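3.2 Collecting the flower episodes

We started with flowers for a fairly selfish reason: I was fed up with blocks. Every two-arm paper I read seemed to stack something square, and I wanted a job where the thing being held is long, thin and awkward, and where the useful end is a long way from the end you're gripping. An artificial rose does that nicely. The stem is a lever, the leaves catch on everything, and the bloom likes to hide the vase from whichever camera you care about most.

All the arranging episodes were recorded in our booth at Buvodcombe, with both arms bolted to the front rail and the operator working them through Alleo, our teleoperation software. We kept 96 episodes for training. The Vandville group had warned us that busy backgrounds would hurt the policy, so of course we picked the loudest wallpaper we could get hold of – pink blotches on all three walls – and left plenty of clutter in the baskets as well. I wanted to know how bad it would get.

The flowers go into vases of different shapes, and the operator was free to choose which arm picked up what. That freedom matters for Section 4, where the policy has to make the same choice on its own. Figure 2 shows views of the booth during the flower work.

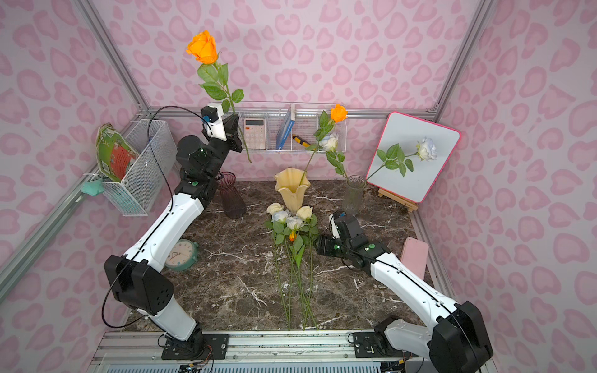
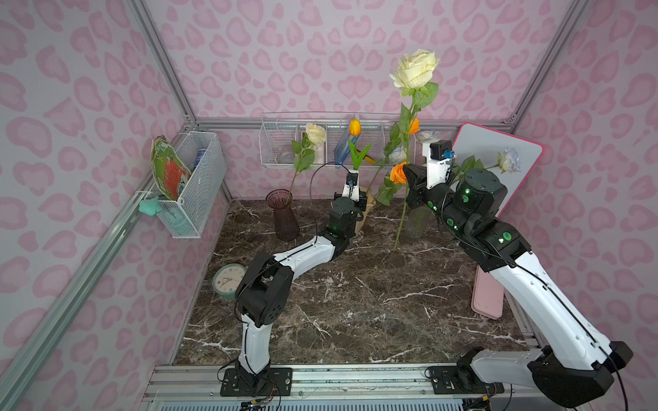
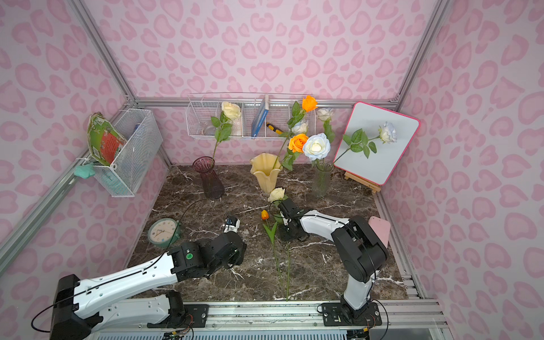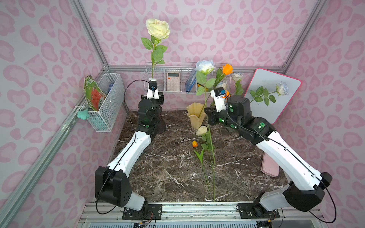
Figure 2. Two-arm flower arranging in the booth. In every view at least one gripper has hold of a rose by its stem, and the vases differ in shape and colour.

3.3 What the policy gets to see

Each training example pairs the camera views with the joint positions of both arms. We don't label the flowers or the vases, and we don't tell the policy where any stem ends. I did try adding stem tips as an extra input last October, but marking them by hand was miserable and the gain was too small to be worth another week of it.

We predict short chunks of motion with Bastos, the same network we used for our cable work, and left its settings alone apart from a longer chunk. With short chunks the arm tended to dither above the vase rim, nudging the stem back and forth – lovely to watch, useless for the success rate. Longer chunks made it commit. They also made it slower to notice a missed grasp, and we come back to that in Section 5.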